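Fundach Hand-Held Gripper, Two-Finger
Demonstration units and open day bookings

Granholm stocks the Fundach hand-held gripper for sale and short-term rental. It is carried and operated by one person, and it uses the same two-finger head as the Fundach arm-mounted version, so pads and pins are interchangeable between the two.

Specifications
Weight with camera: 700 g
Fingers: two, black, pinned joints
Pads: dark blue, replaceable in pairs
Rated cycles between pad changes: 1,000
Warranty: 9 months, pads excluded
Rental period: 30 days minimum

In the box
Gripper, camera mount, one spare set of pads, hex key, printed setup card. The Trester carry case is sold separately.

Try it before you order
We run an open day every month from March through October at the Vrettos building, ground floor, doors open at 10 a.m. Visitors can handle the gripper for as long as they like, and there is no charge. The morning is for hand-held work. After lunch we mount the same head on an arm and run it through a short set of pick-and-place moves — bring your own parts if you want to see them handled.

The hand-held stations use household goods. Cloth is the item most buyers ask about, so there is always some on hand, along with small cartons and soft toys. Staff will show you how to change a set of pads and how to check the pins for play. Please allow an hour for the morning stations if you plan to try all of them.

Closed-toe shoes are required for the afternoon. Children are welcome in the morning with an adult. Parking is behind the building, and the step-free entrance is on the same side.

Approaching folded cloth
Open the fingers fully before moving in. Come down over a raised fold or corner and close slowly until both pads touch. With a narrow carton, line up the pads with the two long sides and keep the wrist level. If a cloth lies against a carton, move one of them clear first.

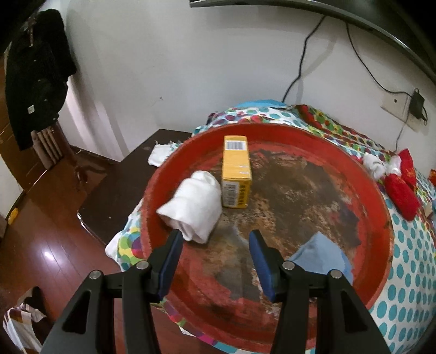
A renter wrote to us afterward that the cloth took more practice than the carton, and that the setup card should say how far to open the fingers before the approach. The next printing of the card will include it.

Ordering
Units ship from Granholm in a padded carton. Rental units are checked and fitted with new pads before they go out. To reserve a place at an open day, use the booking form and choose morning, afternoon or both. Spare pads can be picked up at the front desk on the day.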